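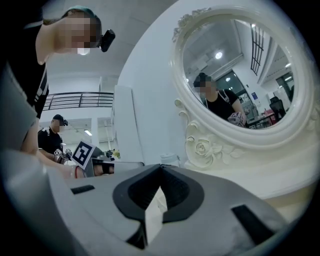
Naima Tahiri, Jasix
Jan 13, 2021

3.2 Collecting demonstrations by hand

Figure 2. View from the camera on one hand-held gripper. The demonstrator's second gripper carries a square marker card, and an oval mirror stands on the white surface to the right.

We recorded all demonstrations with hand-held grippers instead of driving the arm by remote control. In an earlier trial at Privham we used the Cerkar remote controller, and people new to it needed a long practice period before they could place a small object without knocking it over. With the grippers they started work in the first session.

Each demonstrator performed a task 20 times, and we kept 400 demonstrations for training. The position of each gripper was worked out from its printed markers (Figure 2). Where the markers were hidden for more than 41 consecutive images, the demonstration was dropped.

Mirrors caused a particular difficulty. A marker may be detected both directly and as a reflection, and our first version of the tracker sometimes jumped between the two. We now reject any detection whose pattern reads as reversed. This was enough for flat mirrors. We have not tested it on curved glass.

The demonstrations were then replayed on the Lebrun arm at reduced speed. Replays that would have taken the arm past its joint limits were left out of the training set and are listed in Appendix B.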